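**Kubiak and Elluteck envoys agree to reopen talks on shared border district**

Delegations from Kubiak and Elluteck agreed in April to resume formal talks on the administration of the Hiltetti district, ending a pause that had lasted for most of the previous year. The two governments announced the decision in a joint statement released at 3 p.m., after a closed session at the foreign ministry in Kubiak.

Under the agreement, negotiators will meet every month, alternating between the two capitals. The first round will deal with road traffic and customs procedures at the Dritimix crossing, the only point on the shared border open to commercial vehicles. Questions of residency and schooling will be taken up in later rounds. The legal status of the district itself does not appear on the published agenda.

Foreign Minister Genowefa Kozłowski, who led the Kubiak delegation, described the decision as a modest but necessary step.

"Our citizens cross this border to work, to visit their families and to receive medical care," Kozłowski told reporters following the session. "They are entitled to rules that remain the same from one week to the next. We have accepted a schedule, and we intend to keep to it."

The Elluteck side did not take questions. In a written comment, its foreign ministry said it regarded the resumption of talks as a sign of goodwill and expected "an equal measure of restraint" from its neighbor while discussions are under way.

Relations between the two governments worsened after Elluteck introduced a permit system for drivers entering from Hiltetti. Kubiak responded by limiting the hours of operation at Dritimix, and lines of trucks on both approaches became a regular subject of complaint from haulers and growers. According to the joint statement, 535 permit applications are still awaiting a decision. Both sides have undertaken to clear them before the second round of talks begins.
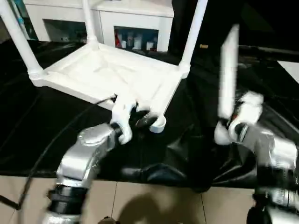
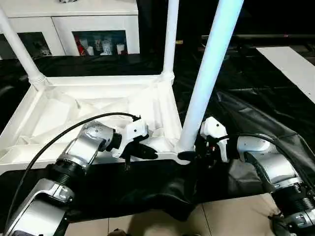
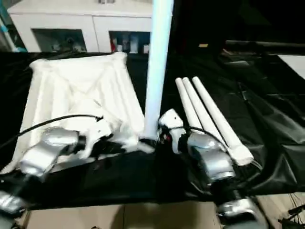 *White plastic parts on a black covering.*

The statement also provides for a temporary increase in traffic at the crossing. Up to 300 commercial vehicles a day will be admitted in each direction, and the gates will remain open until 8 p.m. Passenger cars will continue to use the separate lane on the northern side, where the present hours are unchanged.

A joint monitoring office will be set up in the town of Hiltetti to receive complaints from drivers and residents. It will have a staff of 20, drawn in equal numbers from the two civil services, and will report directly to the heads of the delegations. The office will have no power to overturn decisions made by border officers, although it may request that a case be reviewed.

Reaction in the Kubiak parliament was divided. Members of the governing coalition welcomed the agreement and called for the customs provisions to be put into effect without delay. The opposition argued that the government had given up its strongest position by extending the hours at Dritimix before the permit system had been withdrawn, and asked that the full text be placed before the foreign affairs panel. Kozłowski is expected to appear before the panel prior to the first round.

In Elluteck, the agreement does not require a vote. The president's office confirmed that the necessary orders had been signed and forwarded to the border service.

Local officials in Hiltetti, who were not represented at the session, have asked for observer seats in the coming rounds. The joint statement says only that the request "will be considered at the appropriate time." The district council plans to submit a written list of concerns to both delegations, including the condition of the approach road and the shortage of customs clerks on the evening shift.

The first round will be held in Elluteck. The names of the negotiators will be published before it opens.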